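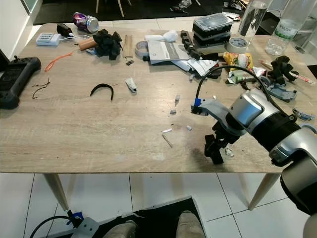

Visit to the Urkia control software group, 2024-04-18

I went to Urkia with my colleague Melati Oei, because our own team at Flemley is going to rewrite the motion software for our arms before October. We wanted to see how another small group does it. Our host was Bergþóra Ravn, who is responsible for the planning part.

The first hour was about the control loop. Their arm receives joint targets 100 times per second, and a smaller program between the planner and the arm fills in the steps. Before, the planner was sending targets directly, and when it was late the arm made a small jerk. Now the smaller program slows the arm down by itself if no new target comes within 12 cycles. I liked this very much. We have the same jerk at home and we were looking for the fault in the motors.

After coffee Kamlesh Srivastava explained the perception. A work table with tape, cables, wrappers and paper scraps is difficult for them. Thin black cables are the worst, he said, and clear bottles come second. Their segmentation often joins a cable with the shadow under it, and then the planner believes there is a wall. They keep a test set of 815 table views, labeled by hand, and each new version must run through it before it is allowed to move anything. The last version found a good grasp in 91 percent of them. Kamlesh was not satisfied, as most of the failures are flat things — paper, thin sticks, small pieces of plastic.

Melati asked about the cable of the gripper itself. In their planner it is modeled as a soft tube which may touch objects but costs extra. The cost was tuned by trying, and Bergþóra admitted that it is different for each arm.

Their logging tool is called Ometti. It saves the joint states, the camera pictures and the decision of the planner on one time line, so one can go back to the moment when a plan was refused and read why. The text is short, for example "wrist too near to table". We do not have anything like this, and I asked if we may try it. They will send us a copy when the installation guide is finished.

We had no time left for the calibration. Melati will call Kamlesh about it next week.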